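Unit 2: Planning the budget for a two-gripper folding cell

When a laboratory asks for money, it usually writes down the arm and the gripper and forgets the small things. In this unit we make the list again, beginning from the table.

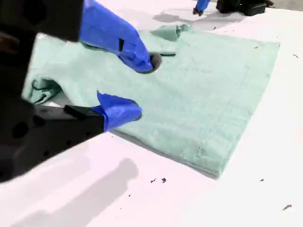

Notes by Siebe Kramer, Tistitz course group. Last changed Tue 4 December

Blue tape on the fingers, as on these grippers working at a green towel, belongs in the line "consumables". So do towels and spare fingertips. In our sample plan this line is 357 euros per year, and the second gripper is 2186 euros, paid once. Please do not mix the two kinds of cost.

For March: bring your own list, with one supplier offer for each line over 78 euros.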